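Print this page | E-mail this page

Transit Operations, handout for week 4: Why buses bunch up

Okay, so last time we did rail signaling and I promised you something you can see from any sidewalk. You wait 20 minutes for a bus and then two show up nose to tail. My students always think the drivers are chatting at the terminal (I thought so too, back when I rode the Haugen crosstown to school!), but the cause is mostly in the arithmetic.

Say the first bus gets held up at a light. More people have gathered at the next stop by the time it pulls in, so it stands there longer, so it's later still at the stop after that. Meanwhile the bus behind finds hardly anyone waiting and zips along. The gap closes a little at every stop. Write this down as headway instability, I'll use the term on the midterm.

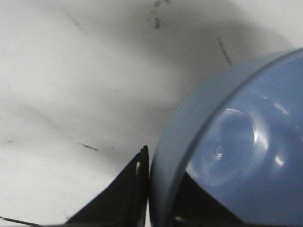
Why don't drivers just skip stops to catch up?
Sometimes they do, when dispatch tells them to, but anyone on board who wanted that stop gets carried past it, and the people on the curb have to wait for the next bus.

Now our practice case, the Wadari to Billov line. The schedule was written for 900 boardings in the morning peak, and the count we're using came in at 937. That looks like nothing, I know. But nearly all of the extra riders get on at the two stops by the Wadari ferry dock, and most of them pay cash, so the dwell time there goes way up and the trouble spreads down the whole line.

The usual fixes are holding at a timepoint, boarding through all doors, and sending a short-turn bus back early. Holding is cheap and riders hate it (sitting on a parked bus with the doors open in April rain, I get it). All-door boarding is my favorite, though you need fare readers at the back. 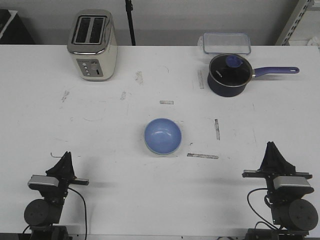

Fig. 2. White tabletop, two robot arms along the near edge

For next class, draw the time-space diagram for the first three Billov buses by hand, please, with stops up the side and time along the bottom. Make the second bus late leaving the ferry dock and mark where the third one catches it. Bring a ruler!

Print this page | E-mail this page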